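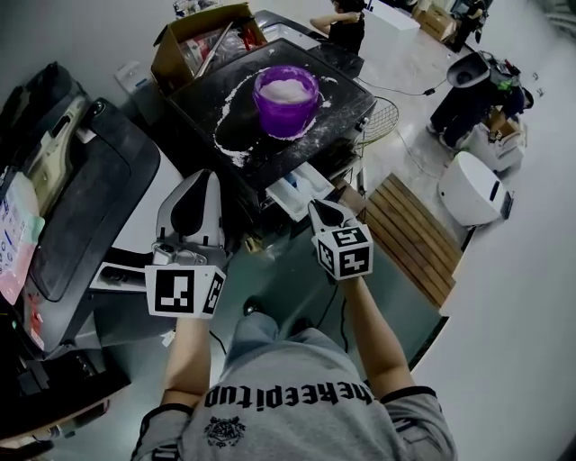

What does a machine do when it loses count of its own scoops? It keeps scooping, and it goes on for as long as you let it.

Regula Kaufmann had learned this in July, at ten minutes to five, with her coat already over her arm and her mind on supper. The Honemix had been running beautifully all afternoon. It was the pride of Bulthorpe, a patient sort of machine that took powder from one tub and put it in another, and it had been taught by people with grippers in their hands, hour after hour, Ardalan Taheri most of all. He had the gentlest wrists in the building, everyone agreed, and if you watched the arm closely you could see him in it - a small pause before each pour, as though it were asking permission.

"It's pausing too long," said Ardalan.

"It's being polite," said Regula. "It gets that from you."

But it wasn't politeness. The scale under the tub had stuck at 800 grams, and the Honemix, which trusted that scale the way a child trusts a grandmother, believed that nothing it had poured had ever arrived. So it poured again, and then faster, and then it swung round with a full scoop and the powder went out over the bench in a great white arc, quite lovely really, like the first snow on a road.

Regula hit the stop button. The arm came down another hand's width, slowly, and rested its whole weight on Ardalan's sleeve.

He didn't shout. He stood there very still with his cuff pinned to the bench, and the two of them looked at each other through the dust, and somewhere behind them a telephone rang and rang.

"Well," he said after a while, "it didn't get that from me."

It took Vinzenz Frei four minutes to find the right key for the brake and lift the thing off. He was a big, slow, kind man who talked to machines under his breath, and he scolded this one all the way up. Then he made tea for everybody, far too sweet, and wrote in the book that the stop had worked and the brake had not, and that these were two different matters and should be treated as such.

The arm stayed off for two weeks. Ardalan came in every morning all the same and practiced his scooping by hand, and when the new brake was fitted he asked to be the one to switch it on. Regula stood beside him with her thumb on the button. She noticed he had rolled his sleeves up past the elbow, both of them, and folded them very neatly.

"Ready?" she said.

The arm lifted, went out over the tub, and paused.

5 comments

Share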